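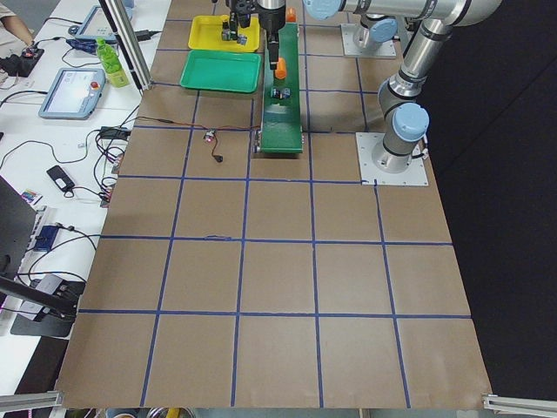

Eetu Väisänen thinks I should throw out the shared lock and let the planner see both arms as one big robot, 14 joints and all. He told me so at lunch, then again by the coffee machine, and then in a code review comment in case I'd missed it!

I get it, I do. With the lock, one arm sits there waiting while the other one finishes over the belt, and it looks silly. But planning for both at once took more than 4 seconds on the hard poses last month, and the belt doesn't wait for anyone. So I tried a middle thing this afternoon in Testetti (our sim branch, terrible name, mine): each arm books its path in little 400 ms slices, and the other one plans around whatever is booked. Three runs, no deadlock. The fourth one froze with both arms being super polite to each other, ugh. I think it's the tie-break, both sides read the same timestamp.

Tomorrow: fix that, then rerun with the belt speed up a notch.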